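Anybody been to the robot open day at Retance in Estside? Worth it with kids?

Posted by tuncer_gal

We're thinking of driving out there on Saturday with our two (both in grade school, both robot crazy!). It's 40 miles each way, so I'd like to know what you really get to see. Do the robots do anything, or is it all talks and posters? And do we have to book?

Posted by liren40

We went in May and had a great time. You do have to book — they had 293 people signed up the day we went and were turning folks away at the door. Get there when it opens, grab the kitchen demo first, then do the warehouse tour after lunch when the line dies down. The snack bar only takes cards, by the way.

Posted by oldgearhead

its ok. parking is bad

Posted by countertop_kate

Yes, go! Just know that a good part of the kitchen demo runs on a big screen, in simulation. I was a little let down for a minute, then I got totally sucked in (my son had to drag me out). The guide told us they run the cabinet job 2000 times on the computer before they try it on the real arm, and she let the kids ask whatever they wanted. They have a handout with stills from it too, and I scanned this one:
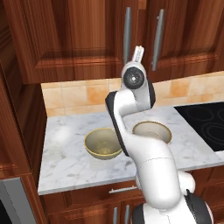
Simulated kitchen, with the gripper up between the two cabinet handles.

Ask for the 2 o'clock slot if you can — ours was much less crowded than the morning one.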